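PRESS RELEASE
For immediate release

Leltora Youth Theatre opens autumn auditions for Altar, 2 parts still uncast

Clostitz, August. Leltora Youth Theatre is holding open auditions for its new stage play Altar, which goes up at the Unnithan Playhouse this autumn. Seven speaking parts. Five cast already from last year's company, two wide open. Ages 14 to 19, no experience needed, no fee, no agent.

Altar is a new full-length piece set over one night in a village church hall, where a wedding has been called off and the guests have already turned up. It began as a twenty-minute sketch at the spring showcase and grew from there. Runs just under two hours with an interval. Some strong language, one loud bang in the second half.

The two open parts are the younger sister (playing age 15 or so, has to sing, unaccompanied, one verse) and the organist (any gender, playing age 18 up, doesn't have to play the organ, does have to look like they could). Both are on stage for most of the night. Big parts, lots of lines. Please don't apply if you can't make rehearsals.

Auditions are in the upstairs studio at the Unnithan, stage door entrance, from 4.30pm. Bring a speech of no more than two minutes, from anything. Doesn't need to be learnt by heart but it helps. Singers for the sister should bring a verse of something they know well. Everyone will also be asked to read a page of the script with one of the company. Soft shoes please, the floor has just been done.
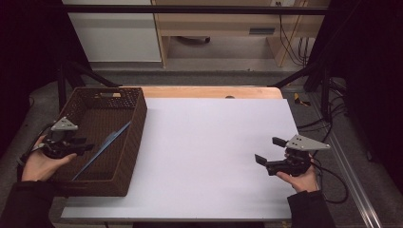
Recalls will be the same evening where possible, so allow until 8pm. Anyone not recalled will still get an email, and we mean that, we know how rubbish it is to hear nothing. Rehearsals are three evenings a week to start with, then most evenings in the last fortnight. School and college work comes first and the schedule is built round exam dates where we are told about them in time.

The company has been putting young people on stage in Clostitz for long enough that several of the first lot now act for a living, on tour and in television. Last season's show sold 2,168 tickets across its run, our best yet, and went on to two nights at a festival up the coast. Altar has a longer run booked and a bigger set, and there are also places backstage: lighting, sound, costume, props, and someone to be on the book. No audition for those, just a chat. Same age range, same rehearsal rules.

The production has been helped by a grant of £1,000 from the Unnithan Playhouse new writing fund, which is paying for the set timber and for travel costs for any cast member who needs them. Ask when you apply. It is confidental and has no bearing on casting.

Tickets for Altar go on sale once the cast is announced. Concessions for under 18s and students, and a relaxed performance at the first matinee with lights left up a little and the bang taken out. School groups should ring the box office direct for rates, the website can't do them yet.

To apply, pick up a form from the Unnithan box office or ask for one by email through the theatre's contact page, putting ALTAR in the subject line. Under 16s need a parent or guardian's signature on teh form before they can read. Forms can be handed in on the day.

ENDS

Notes to editors

Title is Altar, one word, not "The Altar" as in the spring listings.

Rehearsal pictures and interviews with the company on request, Leltora Youth Theatre press desk, care of the Unnithan Playhouse, Clostitz. Press night date to follow.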